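Chapter 5
When Is a Cloth Folded?

5.1 The word "done"

Most books on manipulation software begin with the arm. We shall begin with the word "done", which has caused more late evenings than any joint or gearbox I have worked with.

A planner needs to know when to stop. If the task is to put a block in a box, stopping is easy: the block is in the box, or it is on the floor and everyone is looking at their shoes. Cloth is less obliging. A folded towel has a crooked corner. So does a badly folded towel, and so does a towel that has merely been dropped with some luck. Somewhere in your program there will be a line that separates these cases, and you will have to write it.

The first version of Kovorer, the task monitor used throughout this part of the book, had a very short line. It compared the outline of the cloth with a rectangle and declared success when the two agreed well enough. It was fast, it was tidy, and it once congratulated itself on folding a place mat. A place mat, the reader will recall, arrives rectangular.

The repair was to stop judging the outline alone and to look at the state of the whole episode: where the fingers are, whether they hold anything, and what the cloth is doing as a result. A pinch and an open gripper want different treatment, even when the table around them has hardly altered.
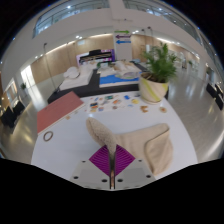 Cloth between the pads in the first view, open fingers and a folded cloth on the table in the second.

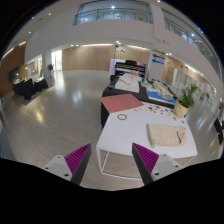
Forkach, who read this chapter in draft, objected that the monitor has no business caring about fingers at all: a cloth is folded or it isn't, and a good perception module should be able to say so from one look at the table. I have some sympathy. I also have a log from the Orevard trials containing 370 episodes, and a strong memory of reading it in February with the heating off.

What the log shows is that the outline test tends to fail while the cloth is still held. Fabric hanging from a pinch can pass through a very respectable rectangle on its way to becoming a heap. Kovorer now refuses to give a verdict until 2 conditions are met:

the gripper is open;
the outline has stopped changing.

Only then does it measure anything. Forkach calls this cheating - I call it waiting, and it costs less than a second camera.

Waiting brings troubles of its own. How long must an outline hold still before we believe it? What if the fingers are open but still covering a corner? Section 5.2 takes up the first question with a simple timer, and then spends several pages regretting it.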